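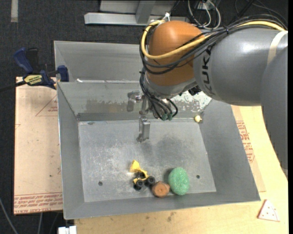

Metal bins and trays: keeping them good for many years
Posted by Asuka Nomura on Jun 4, 2014

In my workshop I keep most small things in open sheet metal bins. I like them more than plastic, but they need a little care, and readers wrote to me after the February page to ask what I do with scratches and marks. So I collected my habits on one page.

Scratches on the floor of the bin
Light scratches on bare metal are normal and I leave them alone. What I do check is the edge of a deep scratch. Pass an old nylon stocking over it. If the stocking catches, there is a burr, and it will cut your finger one day. A fine file, two or three strokes in one direction, is enough.

Cloudy white marks
Often they are dried water or old cleaner. Wipe with warm water and a drop of dish soap first. If the mark stays, use white vinegar mixed half and half with water, on a cloth, and rinse after. Do not leave vinegar on galvanized metal, it makes the surface dull. I made this mistake with my best tray and it still shows.

Dark smudges
Mostly grease. Baby oil on a paper towel takes off the grease, then soap takes off the oil. It sounds strange to clean oil with oil, but try it.

Worn paint on the walls
Paint goes first on the wall where you throw things in. Sand the loose flakes by hand with the paper a little wet, and wear a mask. If the paint is old and you do not know what is in it, test it for lead before you sand anything. Then primer, then two thin coats of enamel. Let it dry 20 hours between coats if your workshop is cold like mine.

Holes in the floor
If your bin has small holes in the bottom, screws will find them. I put a piece of rubber shelf liner inside and cut it 3 mm smaller than the floor on each side, so it lies flat. When the bin stands outside, take the liner out and let the water run away.

Toys in the workshop bins
My nephew leaves his toy cars and diggers everywhere, also between my clamps. Now one bin is only for toys and it stands on the lowest shelf. Before you give a metal bin to a child, feel the whole top edge with your hand – slowly – and cover it with split rubber hose if it is sharp.

Sloping walls
Bins with sloping walls are easier to empty with a hand scoop, but they waste place on the shelf. I put jars of glue in the gaps underneath.

Next time: labels that do not fall off in the damp.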